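We use cookies to make this site work and to see which pages get read. Accept all | Manage settings

How Do You Teach a Robot to Pick Up a Cup?

You have been picking up cups since before you could talk. You were terrible at it. Milk went on the floor, then on the cat, and somebody cheered you on anyway. After a lot of tries, your brain worked out how wide to open your hand and when to stop squeezing.

A robot arm starts out much worse than you did. It has no idea what a cup is. It doesn't want milk. It will wait politely until the end of time unless it gets some instructions.

You could write those instructions yourself. Move the arm left. Open the fingers. Go down a bit. Close the fingers. Fine, but now slide the cup over by the width of your thumb, and the robot will carefully grab a handful of air. It did exactly what you said, which is the annoying part.

So at the Flukville workshop, people do it another way. They show the robot examples, and then more examples, until everybody in the building is thoroughly sick of cups.

What is an example?

One example is one try at a job, from start to finish. A person steers the arms, and the computer saves two things the whole time: what the camera sees and how every joint is bent. An example might be "pick up the cup and put it down in the right spot." It is a bit like holding a little kid's hand while they learn to write the letter S, except that the kid weighs more and is bolted down.

The table is kept plain on purpose. A cup, a cube and some tape will keep a robot busy for weeks.
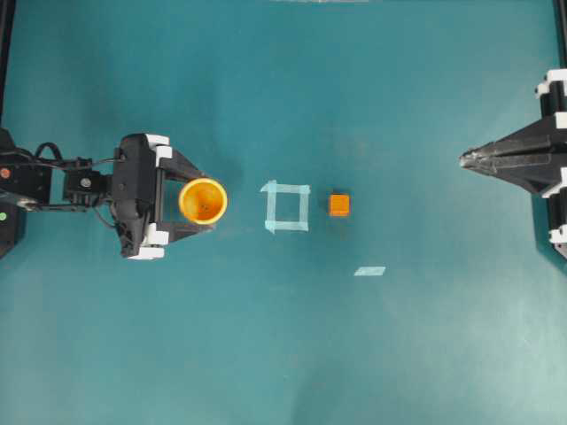 Why so many?

Say you show the robot four examples, all with the cup in the same place. The robot might decide that cups only live in that place. You can't really blame it. If you had only ever seen four dogs and all of them were asleep, you'd have some funny ideas about dogs.

The team in Flukville collected 3553 examples for their cup job. They moved the cup a little between tries. They turned the cube. They did it in the morning and again late in the day, when the light was different. A computer program then hunted through all of it for patterns, such as "when the cup is farther away, the arm stretches more." Finding those patterns is what people mean when they say a machine is "learning." It is less magical than movies make it look, and there is much more tidying up.

Do mistakes count?

Some do. If a person misses the cup, backs up and tries again, that can be a very useful thing to show a robot, which is going to miss plenty of cups by itself. But if the person sneezes and knocks everything over, that try usually gets thrown out. The robot would copy the sneeze.

Subscribe to our newsletter! New pages for curious kids every month. Enter a grown-up's email address.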